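Wevow opens Minondale showroom and puts the Turnon wagon on sale

MINONDALE, February – I've been waiting a long time to write this one, so forgive me if I get carried away. The Turnon, our first station wagon, goes on sale this month, and you can come and sit in it at our new showroom on Ojeda Avenue in Minondale!

I'm Noreen Ní Mhurchú, and I look after the Turnon program here at Wevow. I drove wagons when my kids were small (and dogs were muddy), and I never really got over giving mine up. So when the chance came along to work on a new one, I had my hand up before the meeting was over.

The Turnon shares its front end and dashboard with our hatchback, but everything behind the front doors is new. The roof runs farther back, the rear doors open wider, and the load floor sits low enough that you can slide a heavy cooler in without wrecking your shoulders. Fold the back seats and you get 1875 liters of space, which in my case meant two bikes, a tent and far too many snacks.

It's a plug-in hybrid, and you can drive up to 70 kilometers on electric power before the gas engine joins in. My commute is well inside that, so most weeks I don't stop for gas at all. You can charge it overnight from a regular home outlet, or faster from a wall box if you have one – our showroom team will happily talk you through both.

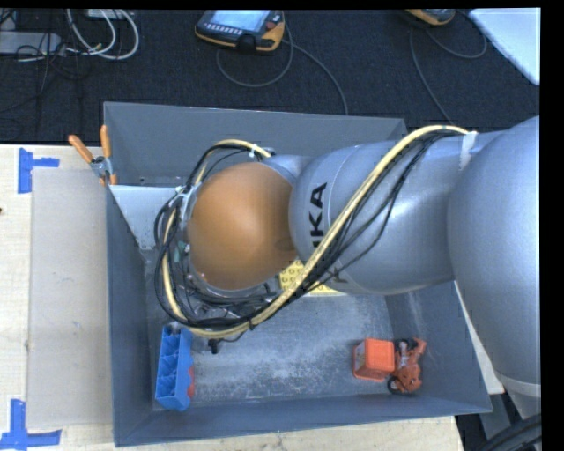

We're offering two trim levels to start. The standard car comes with heated front seats, a rearview camera and a proper spare tire under the floor, something our hatchback owners have been asking for at every open evening I can remember. The upper trim adds a powered tailgate, a glass roof and a softer seat fabric in dark green that I fought pretty hard for.

I should mention the ride, too. Wagons can get bouncy at the back when they're empty, and the early Turnon certainly did. The chassis team went through a lot of springs and a lot of coffee, and the car we're selling now feels calm on the broken pavement out by the Minondale rail yard. I've taken it over there more often than I needed to.

Test drives start at 9 a.m. and you can book one at the front desk or just walk in, though mornings will probably be the busy part. Bring the stroller, the dog crate, the cello, whatever you normally struggle to fit. We'd love to see how you load it.

Orders are open now at the Ojeda Avenue showroom. Press cars are available too, and reporters who'd like to borrow one can ask for me at the Wevow press office. I'll bring the keys down myself.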